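Savchuk Kitchen Programme – progress report to Kununance
By Damian Kaczorowski
36 shares | 2 comments

The clearing and washing-up area has been set out as agreed in September. Spending on tableware and storage stands at £2,814.

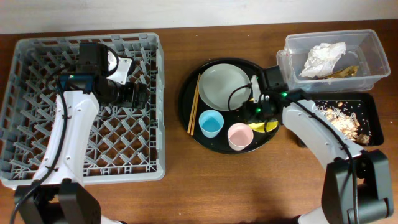
Grey dish rack and round black tray with tableware.

Plates, cups and bowls are now held in one place – a further 18 place settings remain on order from Drender.
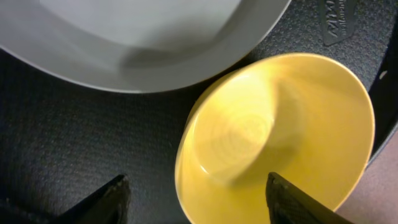
Page last updated: January 29, 2018

The white plates and yellow bowls have been accepted for daily use. We request release of the remaining £400 for a second rack.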